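The Cold Wash Gospel

Every January the same advice comes around again. Turn the dial to cold, use less soap, buy the strip that looks like a stick of gum, and you will save money, save your shirts and do some good in the world besides. I have been washing clothes for a family long enough to be tired of being told I do it wrong, so this past August I decided to look at who was telling me, and what they were selling.

It started with a leaflet. The town of Plarkden, where I live, mailed one to every address on my side of the river. It said a household that switched to cold water would save $111 a year. There was no footnote. I called the number on the back and was sent to the company that had paid for the printing, a detergent outfit called Matstead, whose cold water pods sell for a good deal more than the powder I buy in a box. The person I reached was polite and could not tell me where the $111 came from. She offered to mail me a coupon.

I took the coupon. I also asked for the study, and to my surprise I got it, four weeks later. It ran 22 pages and most of those were charts. The savings figure assumed a house that did 576 loads a year, all of them hot, with an electric water heater. I don't know anyone who washes everything hot. My mother boiled her dishcloths, but she did not boil her sweaters. If you already wash most things warm and have gas, as plenty of people on my street do, the number shrinks until it would hardly cover the pods.

None of this makes cold water a bad idea. Heating water takes energy, and a load of lightly worn T-shirts doesn't need much help. What bothers me is how fast a modest, sensible habit got turned into a product line, with a price to match.

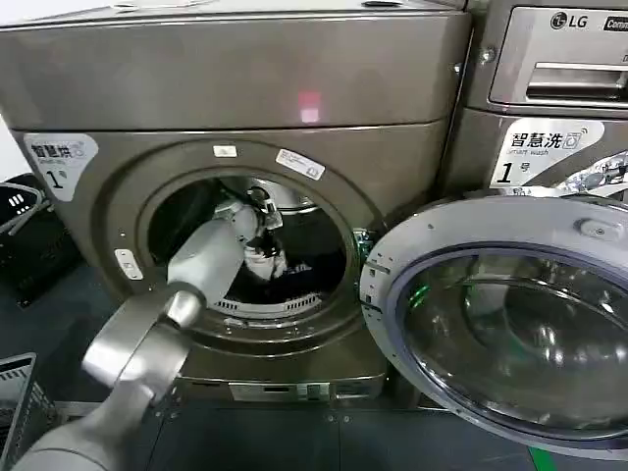
The machine makers are in on it too. I spent a long afternoon at Grewal, the big appliance store out past the county road, asking what the costlier washers did that mine doesn't. Mine has three knobs and came with the house. The answers were mostly names. There was a cycle for gym clothes, a cycle for baby clothes, and one called Refresh, which the salesman said was for things that aren't dirty. I asked why I would wash something that isn't dirty. He said a lot of people like it.

The gap between the plain model and the fancy one on the same row was $700. For that you got a quieter spin, and I'll grant that this is worth something in an apartment with thin walls. You also got an app. The app tells you when the load is done, a job the buzzer has handled without complaint in every house I have lived in.

Then there is soap. Usum, a brand that shows up in my feed whether I want it or not, says its sheets are "engineered for the modern wardrobe." I bought a box. I split a week of laundry down the middle, sheets for one half and my usual powder for the other, and put a smear of salad dressing on two old pillowcases before they went in. Both stains faded. Neither was gone. My teenager, asked to pick the cleaner pillowcase, picked the one washed in powder, then changed her mind, then asked if she could leave. One test in one basement proves very little, but it is one more test than I could find on the package.

The fabric softener people have had a harder time lately, and I can't say I'm sorry. Softener leaves a coating, which is how it makes a towel feel soft, and it can also leave that towel worse at drying you. The fix now being sold is a vinegar rinse made for laundry, in a tall bottle with a sprig of something on the label. I compared it with the jug in my pantry. The price was the main difference I could find.

So what do I do? I read the tag. I wash most things cold and the towels and sheets warm, and if someone has been sick I go hot. I use less powder than the scoop holds. Wool gets laid flat on the guest bed, where the cat finds it. I clean the lint screen every time, and once in a while I pull the dryer out and clear the hose, a dirty and annoying job that no company has yet found a way to sell me in a pouch.

The coupon from Matstead expired on January 2, 2024. I found it in the pocket of a pair of jeans, after the wash. Cold cycle. You could still read the bar code.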